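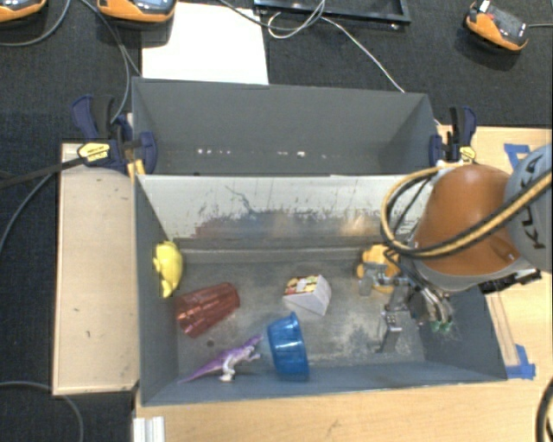 La période d'essai

Le contrat tenait sur une page. Hokusance mettait à notre disposition le logiciel Allodano pendant 11 semaines, avec un support par téléphone le matin et la possibilité de tout arrêter sans frais avant la fin. Après, c'était un abonnement mensuel, par bras. J'avais signé pour l'atelier de Hinds parce que la directrice était en congé et que l'offre expirait.

Nous faisions du tri de retours. Les gens achetaient des jouets, de la vaisselle, de petites choses en plastique, puis changeaient d'avis, et tout cela revenait chez nous en vrac. Il fallait sortir les objets un par un, les regarder, décider. Le bras devait s'occuper de la première partie.

L'installateur est resté une journée. Il a réglé la caméra, serré les bacs sur la table avec deux serre-joints et vidé un sac d'articles pour le calibrage. Parmi eux, il y avait un gobelet rouge transparent, un bol bleu et un dinosaure violet et blanc.

– Commencez par le transparent, a-t-il dit. Si ça passe, le reste passera.

Ça n'est pas passé. La pince descendait sur le gobelet, se refermait à côté, remontait. Le logiciel affichait « prise réussie ». L'installateur a modifié un seuil, puis un autre. En fin d'après-midi, le gobelet montait une fois sur deux et il a écrit sur sa fiche que la mise en service était conforme. J'ai signé aussi cette feuille-là.

La première semaine, j'ai tenu le cahier que la directrice m'avait demandé par message. Une ligne par arrêt, l'heure, l'objet, la cause. Je notais tout au crayon. Le bras travaillait mieux que je ne l'aurais cru avec les cartons et les peluches. Il hésitait sur les objets couchés contre la paroi. Il lui arrivait de pousser le même jouet dans le même coin pendant dix minutes, avec une régularité qui finissait par me gêner, comme si je regardais quelqu'un chercher ses clés.

J'ai appelé le support. Une voix jeune m'a demandé la version du logiciel, puis la couleur du fond du bac.

– Gris, ai-je dit. C'est du métal.

– Rayé ?

– Il a servi.

La voix m'a expliqué que les reflets posaient un problème connu et qu'une mise à jour était prévue en janvier. Nous étions en plein été. Elle m'a conseillé un tapis mat, disponible au catalogue. J'ai découpé un morceau de feutrine dans la réserve. Le lendemain, la pince a attrapé la feutrine.

Je l'ai retirée et je n'en ai pas parlé dans le cahier.

À la cinquième semaine, un commercial d'Astivov a téléphoné. Je ne sais pas comment il avait su. Il proposait la même chose, avec une ventouse en plus, et il disait du mal d'Allodano sur un ton très poli. Il m'a demandé combien de prises nous faisions par jour. J'ai répondu près de 300, ce qui était vrai les bons jours. Il a dit que c'était peu. Je me suis entendu défendre la machine. J'ai dit que nos retours étaient difficiles, qu'il y avait beaucoup de transparent, que le fond était rayé. Il a proposé de passer, j'ai dit que je rappellerais.

Le soir, je restais un peu après la fermeture. Officiellement, je laissais le programme tourner pour améliorer les statistiques. Le contrat disait que le système apprenait de ses échecs, et je voulais bien lui en fournir. Je remettais les articles du calibrage dans le bac, toujours les mêmes, et je m'asseyais sur un carton avec mon thé. J'avais fini par connaître les gestes. Devant le bol, le poignet tournait trop tôt. Devant le dinosaure, il prenait par le milieu et la queue pendait dans le vide jusqu'au bac d'arrivée.

Le gobelet, je le gardais pour la fin.

La directrice est rentrée à la huitième semaine. Elle a lu le cahier debout, en tournant les pages vite, puis elle a ouvert le tableau de bord sur mon poste. Le total du mois était de 611 prises manquées.

– C'est beaucoup, a-t-elle dit.

– Il y en a qui datent du soir.

– Du soir ?

Je lui ai parlé des essais. Elle a voulu voir. J'ai mis les objets dans le bac, sans les arranger, et j'ai lancé le cycle. Le bras a sorti un jouet, puis le dinosaure, puis il s'est arrêté au-dessus du gobelet. La pince est descendue, un peu de travers. Elle s'est refermée. Le gobelet est monté, il a traversé l'espace entre les deux bacs et il est tombé où il devait tomber.

La directrice a attendu la suite. Je crois qu'elle n'avait pas compris que c'était cela que je voulais lui montrer.

– Et pour un article comme celui-là, vous mettez combien de temps, vous, à la main ?

J'ai dit deux secondes.

Elle a refermé le cahier et m'a demandé la date limite pour résilier. Je l'avais notée à l'intérieur de la couverture : 15/8/23. Il restait 10 jours. Elle a dit qu'elle allait y réfléchir, qu'elle demanderait aussi un devis à Astivov, et que d'ici là il fallait cesser de laisser la machine allumée le soir, à cause de l'électricité.

J'ai sorti le gobelet du bac d'arrivée. Quand elle a eu quitté l'atelier, je l'ai recouché dans l'autre, contre la paroi, et j'ai relancé un cycle.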